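Repair-Café in Aditz zieht um — und sucht noch Tische

Also, jetzt ist es raus: Unser Repair-Café verlässt nach acht Jahren den alten Pfarrsaal und zieht im Mai in die frühere Druckerei an der Ommonter Straße. Ich hab den Schlüssel gestern Abend selbst in der Hand gehabt und freu mich wie ein Kind!

Fabian Gasser von der Gemeinde hat den Mietvertrag ausgehandelt, und 3000 Euro für die neue Elektrik gibt es obendrauf. Die Leitungen waren wirklich zum Fürchten (wer bei der ersten Besichtigung dabei war, weiß, was ich meine). Mostafa Ramadan kümmert sich um die Steckdosen, Colette Moulin bringt ihre beiden Nähmaschinen mit und will endlich eine eigene Ecke am Fenster. Soll sie haben, bei dem Licht!

Im letzten Jahr kamen an guten Samstagen bis zu 100 Leute, und im Pfarrsaal standen wir uns dabei schlicht auf den Füßen. Toaster, Radios, Kinderjacken, einmal sogar eine Standuhr, die drei Leute die Treppe hochgeschleppt haben.
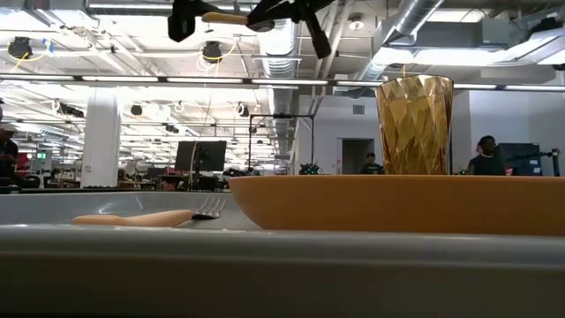

Was uns noch fehlt: stabile Tische, gern auch alte Werkbänke, und jemand mit Anhänger für den Umzug. Kaffee und Kuchen gibt es wie gehabt gegen Spende, der Nusskuchen von Anas El-Sayed ist schon fest zugesagt — den würde ich mir an eurer Stelle nicht entgehen lassen. Wer helfen mag, meldet sich bei mir oder hängt einen Zettel ans Brett im Laden von Vestergaard.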